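Taschen packen für Fostham: Stand Februar

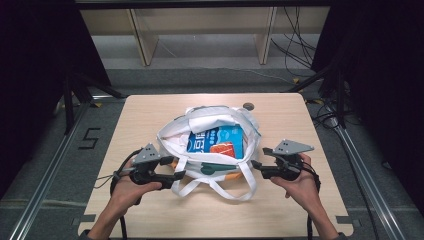
Weiße Stofftasche auf dem Packtisch, drin schon die blaue Packung und was Rot-Oranges.

Kurz und schnell, weil der Newsletter gleich rausmuss. Die Willkommenstaschen für das Treffen in Fostham sind in Arbeit. 848 Anmeldungen liegen vor, 526 Taschen sind fertig und stehen im Lager Indthorpe. Rest folgt bis Monatsende, wenn die Nachlieferung von Antunes kommt. Bestellt waren 2.000 Beutel, die reichen dann auch noch für den Herbst.

Wie gepackt wird, nochmal für alle, die beim letzten Mal nicht dabei waren:

Tasche hinstellen, Öffnung nach oben, Henkel nach vorne über die Tischkante zu legen ist ok, hauptsache sie hängen nicht innen drin. Großes zuerst. Kleines daneben, nicht obendrauf. Papier ganz zum Schluss, und zwar an die Rückwand, sonst knickt es. Bitte keine Taschen zubinden! Letztes Jahr haben wir einen halben Vormittag lang Knoten aufgemacht.

Zum Stoff: ja, er knittert. Kam mehrfach als Frage. Bügeln müssen wir nicht, gefüllt sehen die Beutel ordentlich genug aus. Wer trotzdem will, bitte von links und ohne Dampf auf dem Logo. Waschen bei 30 Grad, steht auch auf dem Zettel, der beiliegt.

Was noch fehlt:
Lagepläne für Fostham (Druckerei sagt nächste Woche)
Namensschilder, zweite Hälfte
Kartons für den Transport, am besten die flachen
Klebeband. Immer Klebeband.

Die Stifte von Gellus sind dagegen da, 2.000 Stück, alle in einer einzigen Kiste. Bitte zu zweit tragen. Pro Tasche ein Stift, auch wenn es nach viel aussieht. Der Überschuss geht an die Infotheke und an die Workshops.

Wer Unverträglichkeiten hat und das bei der Anmeldung nicht angegeben hat: jetzt melden. Wir packen eine kleine Zahl Taschen ohne Essbares, die bekommen innen am Henkel einen Papierstreifen und werden an der Theke gesondert ausgegeben. Nachträglich umpacken geht vor Ort nur sehr schlecht.

Gepackt wird weiter vormittags ab 9 Uhr, Eingang über den Hof. Wer kommt, kommt, eine Liste gibt es nicht mehr. Kaffee steht da, Becher bitte selbst mitbringen und nicht auf dem Packtisch abstellen, der Stoff nimmt jeden Fleck an. Jacken und eigene Beutel an die Garderobe, damit nichts durcheinander kommt. Ist letztes mal passiert, ein Butterbrot ging mit auf die Reise.

Abholung durch den Fahrer dann am Monatsende, Uhrzeit kommt per Rundmail. Bis dahin stehen die fertigen Taschen im hinteren Regal, aufrecht, bitte nicht stapeln.

Fragen zur Packliste oder zum Transport an Ezekiel Quintanilla, am liebsten per Mail, telefonisch ist er diese Woche schlecht zu ereichen.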